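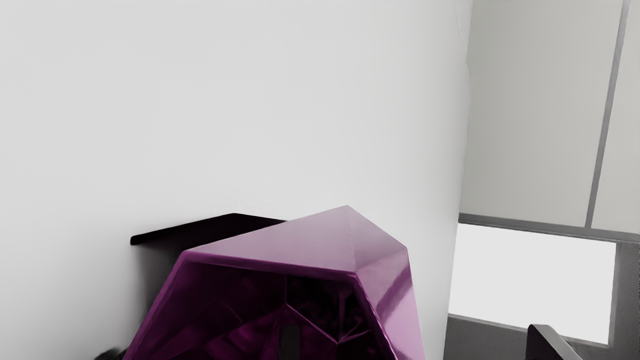

Itstead Relay Weekend: Questions We Keep Getting

Updated whenever somebody has time. If your question isn't in here, use the contact form, replies are slow in November.

What is it?

A torch relay plus a day of adaptive sports. The torch goes from Peditz to Itstead over 3 days, carried by athletes and whoever signs up to go with them. Games start Monday morning once the torch is in.

Do I have to run?

No. Walk, roll, run, be pushed, use a handcycle. Legs are short and the pace is set by whoever is slowest in your group. Please don't go ahead of the torch. It happened last year and the tail end got stuck at a crossing.

How long is a leg?

Most are one lap of a big parking lot, if that helps. The Cele bridge leg is longer and has a climb. Ask for it if you want it, you won't be put on it otherwise.

Who can compete in the games?

Anyone age eight and up with an intellectual or physical disability. Unified teams (mixed) are fine for bocce, basketball and the short relay. Not for swimming, the pool only has room for so many lanes and we'd rather keep them for athletes.

Is there a fee?

Athletes free. Relay walkers pay what they like. Spectators free, always.

Do I need a medical form?

Athletes yes, relay walkers no. Last year's form does not carry over. Sign page two!! Half of them come back with page two blank and then we have to chase.

How many people come?

Last time 733 athletes and close to full stands, 3,000 seats. Opening ceremony you should get there early. Gates at 4 p.m.

Can I bring my own wheelchair tools / spare tires?

Yes, and there is a repair table by the north gate. Basic stuff only, inner tubes, allen keys, air. No welding.

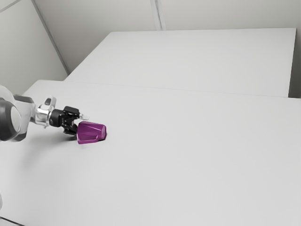 If your chair is a racing chair bring your own spares, we don't stock those sizes.

Is the torch real fire?

On the outdoor legs, yes. Inside the arena it gets swapped for a battery one. Kids can hold the battery one after the ceremony, line forms on the left side of the stage.

What about rain?

We go in rain. We don't go in lightning. If a leg is called off the torch rides in the van to the next stop and you can join there. Text alerts go out, so put a cell number on the form and not a landline.

Where do I park?

Jurnuter lot, behind the arena. 2,000 spaces, fills up by ten. Accessible parking is at the front doors, placard needed. Shuttle from Peditz station runs every half hour, last one back is 9:30 p.m. Both shuttles have lifts.

Is there a quiet room?

Yes, upstairs past the elevators, low lights, no announcements piped in. Ear defenders at the info desk, first come. Bring them back please.

Food?

Lunch for athletes and one helper each. Everybody else, there are trucks outside. Allergies go on the form, box 6, telling us on the day is usualy too late.

Can I take pictures?

Of your own people, sure. Athletes with a yellow wristband don't want to be photographed, so keep them out of your shots. No flash at the pool or the start line.

When do results go up?

On the wall by the info desk same day, online by the end of the week. If a time looks wrong tell the desk before you leave the building, its much harder to fix afterwards.

I missed the sign up, can I still help?

Probably. Setup and teardown are always short of hands. Come to the side door at 7 a.m. and wear closed shoes.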